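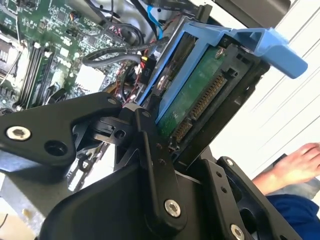 By Sheyla Urrego

Filed under: Home computing
Updated July 8, 2022

How to set up a home backup you can trust (and test whether you should)

Most people who tell me they have a backup have a drive in a drawer and a good feeling about it. Some of them have a program with a green check mark. I don't think much of either. A green check mark means a program finished what it thought it was supposed to do, and you may never have told it what that was.

I've been setting these up for friends and for the small offices around Gustivdale for a long while now, and what follows is the way I do it. It is slower than the way on the back of the box. You'll need one desktop or laptop with your files on it, one external drive, some kind of off-site storage and a free afternoon. The copying can run overnight.

Before you buy anything

Find out how much you have. On Windows, open File Explorer, right-click your user folder and choose Properties. On a Mac, click your home folder in Finder and press Command-I. Wait for the number to stop climbing. Mine came to 531 GB last time, most of it video I will never watch again.

Next, find out where it all lives, and this takes longer. Programs put files in odd places. Old mail programs keep everything in one giant file buried in a hidden folder. Accounting software likes a folder of its own right at the top of the C: drive, where a backup of "your documents" won't touch it. Photo programs may show you pictures that are only stored on somebody's server, with a small preview kept on your machine. Open each program you care about, go into its settings and write down the location it gives you. Use paper. If the list is only on the computer, you'll want it on exactly the day you can't read it.

If your desktop has a second drive inside, include that too. Plenty of machines came with a small fast drive for Windows and a bigger one for everything else, and a backup program set to its defaults may only look at the first.

Choosing a drive

Buy at least twice the space you're using now. The first backup is the small one, and older versions of files pile up after that.

Ignore the speed printed on the package. It was measured on one big file under conditions you don't have. Ignore the lifetime warranty as well. A warranty gets you a new empty drive, and the old one has to be mailed in with your tax returns on it.

I use a plain Cosex desktop drive that cost me $62. It came with its own backup software, which I didn't install. I have no complaint about the hardware, but one drive is no kind of study, so don't buy it on my say-so. What I'd look for in any brand is a standard cable you can replace at a regular store, and files you can read by plugging the thing into any other computer.

People will tell you to pull the old drive out of a dead desktop and use that. You can, and I've done it. Just don't make it your only copy. You know it has already worked for years, and you don't know how many it has left.

Making the first copy

1. Plug in the drive and give it a name you'd recognize in a hurry. BACKUP-A is fine.

2. Turn on encryption if your system offers it and you're sure you can keep the password. Write the password down and put it somewhere outside the house, or hand it to a relative you trust. I've seen more files lost to forgotten passwords than to burglars.

3. Skip the full-system option for now. Copy your files first, as files. A system image is handy when it works, but it's one big lump, and you may need the right version of the right program to get into it.

4. Point your backup program at every location on your paper list. File History on Windows and Time Machine on a Mac are both good enough. I also used Stiltard for a couple of years – it was quicker, and I stopped when an update reset my folder list without a word. Whatever you pick, go back and read the folder list after each big update.

5. Start it and leave the computer alone. Turn off sleep mode first. A backup that stalls when the machine dozes off will often show up as "in progress" for days.

6. When it says it's done, don't believe it yet.

Checking the copy

Open your photos folder on the computer and note how many files it holds. Then find the same folder on the backup and compare. When I did this in February, one folder had 912 files on the computer and far fewer on the drive. The program had skipped anything with a very long file name and mentioned it only in a log I had to dig for. The status screen was green the whole time.

A matching count still isn't proof. Pick nine files of different kinds and different ages – an old photo, a new one, a spreadsheet, a video, something from the mail folder. Copy them from the backup to a different computer and open them there. Don't open them on the original machine, where it's too easy to click on the wrong copy and congratulate yourself. Scroll to the end of the long documents. Play the video past the opening minute.

If any of them won't open, look at the original. If the original opens, your backup has a problem and you should start over with a different cable. I mean that about the cable. Bad ones cause a lot of trouble that gets blamed on drives.

The off-site copy

One drive sitting next to the computer protects you from a failed disk and very little else. A leak in the ceiling gets both.

You can pay for an online service or keep a second drive somewhere else. The online services all say your data is safe, and none of them will promise much once you read the terms. I went with Szénási after comparing the boring parts: how long they keep a deleted file, whether they'll slow down a large download, and what happens to your account if your card expires while you're in the hospital. Ask those questions of any company. If the answer is hard to find, treat it as a bad answer.

Be careful with syncing. A sync folder makes two places match, so when you delete something by mistake, it carefully deletes it in the other place too. Some services keep old versions for a while. Find out how long, and test it by deleting a file you don't need and getting it back.

The second drive is cheaper and more of a nuisance. Keep it at work or at your sister's, and swap it with the one at home on a schedule. Most people swap it twice and then stop. If that sounds like you, pay for the service.

Keeping it going

Unplug the external drive when it isn't copying. Software that locks up your files for ransom will lock up anything it can reach, and a drive that's always connected can be reached.

Put a repeating reminder on your calendar for the test with the handful of files. Every three months is plenty for a household. An office should do it monthly, and the person doing it should write down which files were opened.

Don't rely on health monitors. Windows and various free programs can read a drive's own report on itself, and if that report says something is wrong, copy everything off that day. A clean report tells you much less. I've had drives quit with a perfect one.

Questions I get by email

Can I use a thumb drive? For carrying things around, sure. I wouldn't keep the only copy of anything on one.

Do I need to back up programs? Usually no. Save the license keys and the list of what you had installed. Old software that can't be downloaded anymore is the exception, so keep the installer with your files.

My phone backs itself up, so isn't that covered? Check what it includes. Many phones leave out photos once the free storage is full, and the warning looks just like all the other pop-ups you swipe away.

How long should I keep an old drive after I switch to a new one? Until you've run the file test on the new drive twice. After that, wipe the old one before it leaves the house.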